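Categoría: Cuaderno de taller / Tintes naturales

Agosto, 16:40. Segunda tanda de lana con cáscara de cebolla, y esta vez sí me acordé de pesar antes de lavar (¡por fin!). Entraron 1.742 g de madeja en crudo, la de Irside, que viene con bastante grasa y pide dos lavados largos. Mordiente de alumbre como siempre, baño a 55 grados y a subir despacito, sin remover mucho porque se me afieltra enseguida.

El color salió más naranja que en la muestra de Marchetti, casi teja. Me encanta, pero no es lo que pidieron, así que mañana pruebo con menos cáscara y un chorrito de hierro para apagarlo. La madeja chica, la de calentar el baño en el microondas, la dejo aparte con etiqueta azul. Ojo, quedan casi 2 litros de baño en el bidón, ¡no tirarlo!
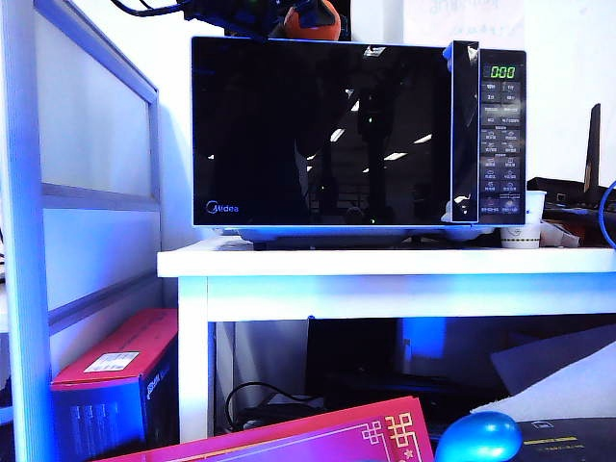 Guido Fiore: yo con el hierro iría con cuidado, a mí me viró a verde oliva en un minuto. Probá primero con un retazo.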